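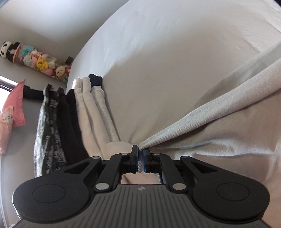

Condstead House Residents' Circle
Minutes of the meeting held 22 September 2023 in the downstairs sitting room

Present: Britt-Marie Engström (chair), Nuno Figueiredo, Consolacion Tiongson, Olga Peixoto (minutes). Apologies from Xolani Modise, who was on shift and sent a very nice plum cake in his place. Thank you, Xolani!

1. Minutes of the last meeting
Agreed, once Nuno's surname had been put right in two places.

2. Clothes and linen in the guest bedroom
Consolacion had spent the morning up there and gave us a good long account of it. She would like everybody to stop using the bed as a sorting table, or at least to clear it again by supper, and there was a fair bit of laughing and some guilty faces at this. Trousers and knits are to go back to their owners' rooms. Anything left after 28 days goes in the bag for the Sellville thrift store. Britt-Marie asked that the plush toys on the ledge stay just where they are, panda included, as the visiting grandchildren go straight to them, and we were all very happy with that.

3. Folding
We talked about this for longer than we meant to. Nuno likes to roll his linens, and Olga was brought up to fold in squares and press down with the flat of the hand. It was agreed to fold in squares for anything white, and to leave the folded piece on the bed until there is a pile worth carrying to the closet.
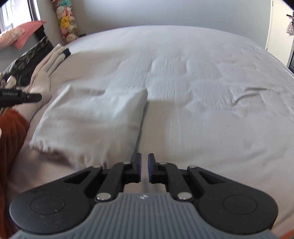
Item 3: folded white cloth on the guest bed.

4. New sheets
Consolacion has looked at the Dimitriou catalog and likes the plain ones. The last lot was bought in April and is holding up well, so we will buy 2 sets for now and see how we get on. Nuno will pick them up on his next trip to Navside.

5. Any other business
The hall closet door still sticks. Nuno will bring his plane.

Next meeting to be set once Xolani has his new shifts. Closed at 8, with the rest of the cake.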